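Sorting cans with a two-arm setup: fabric bins or hard bins?
Forum > Shared Workshop Builds > Arms and Grippers

fadska_bench
Trash sorting is finally doing something at our shared shop! Bottles and bags go in one bin, cans in another. Tín Tô wrote the pick routine and I did the finger pads. We ran 137 picks in May and I'm so happy with it. The trouble is crushed cans. Whole ones are easy, but a flat one lies so low that the fingertips scrape the table before they close. Ideas?

hepburn42
Congrats! I'd drop the soft bins first though. The walls sag and a wrist camera sees a different edge every run. Go with hard plastic.

Mehrangiz Bakhtiari
Disagree with hepburn42. Soft bins forgive a bad approach. We cracked 3 plastic ones at Cundon before switching to felt, and the arm hasn't broken a bin yet. I'd work on the fingers. Ours got 12 mm longer and softer at the tip, and flat cans stopped being a big deal.

golimis_fan
What closing speed are you using? I dropped mine by 15 percent and it quit flicking cans across the room (mostly).

hepburn42
OK, fair point on the cracking, but you still have to find the edge. Tape a bright strip along the rim at least?

fadska_bench
Tape I can do tonight! Speed is still at the default, so I'll try that too. Mehrangiz, did you print the longer tips or cast them? Couple of pictures so you can see the bins and what the gripper has to deal with:

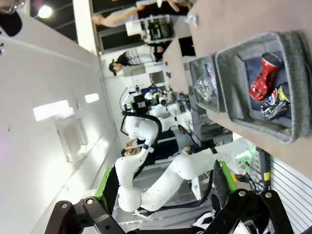
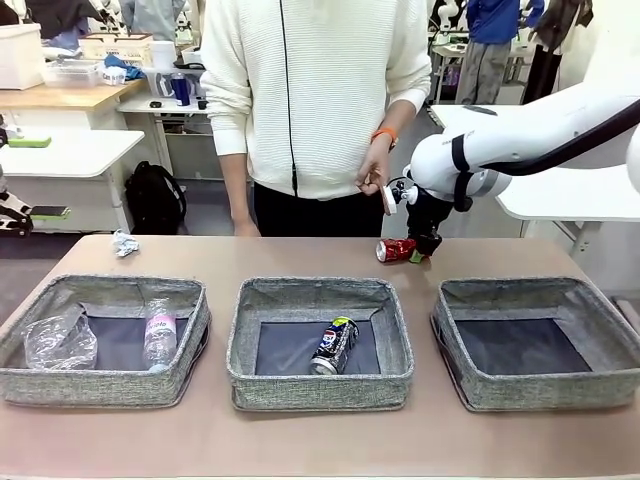
First one is from the wrist camera, second is the table with the red can under the gripper.

Mehrangiz Bakhtiari
Cast, in a printed mold. I'll dig up the file after dinner. And keep the felt!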